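What I've Been Up To: Teaching the Planner About Cloth

Hi all! It's my turn to fill the software corner again, and I've spent most of this month on one thing: getting Kistov to stop treating fabric like a box with rounded corners.

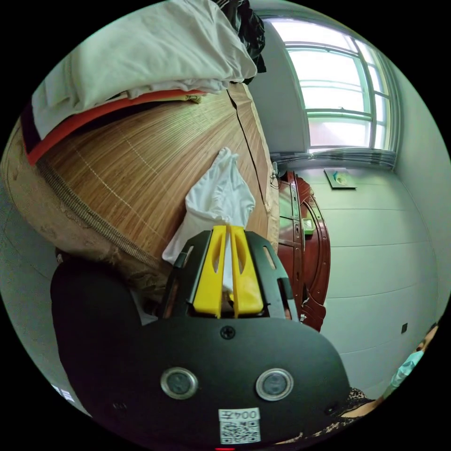
Why cloth is such a pain

If you've only ever planned for mugs and blocks, you get used to a nice clean pose. The object is at such and such a spot, tilted so much, and off you go. A cloth pinched between two fingers has no pose worth writing down. The part near the fingertips behaves, the rest goes wherever it likes, and when it lies against something else (a woven mat, say, with all those thin slats running on a diagonal) the edge finder gets very excited about the wrong lines. I lost two whole afternoons to that before I looked at the overlay and saw it had proudly traced the mat.

So the new version in Kistov doesn't try to find the whole cloth. It grows a patch outward from the fingers and quits when it stops being sure. Crude, I know! But it runs fast enough to sit inside the control loop, and the planner only needs the first bit of fabric to choose its next move anyway.

Numbers, for those who like them

I ran it over 2,339 clips from bedrooms and got a usable patch on 1,545 of them. The old code managed roughly 69 percent of that. Most of the misses are white on white, a cloth over a sheet, and bright windows don't help much either, as the exposure swings and the folds wash out. I've got an idea about using the shadows along the creases, but it's still a scribble on the back of a envelope.

Closing width is now an input

The other change is small and I'm weirdly proud of it. The patch finder used to look only at pixels. Now it also reads how far apart the fingers are, so when they're pressed together on something thin it knows to look for fabric right at the tips. Five lines of code, and the silly guesses about a cloth floating off by the wall have mostly gone away.

Trying it yourself

It's in the Tesari branch, behind the soft-grasp flag, which is off by default. Please rebuild the message types first or you'll get a very unhelpful crash on startup (sorry, on my list). Old logs will load fine, though anything recorded without finger width falls back to the pixel-only mode and prints a warning for every single clip. Pipe it somewhere quiet.

If you've got clips with patterned fabric, I'd love some, stripes especially. Drop them in the shared Stosance folder and put "cloth" in the name so my script picks them up.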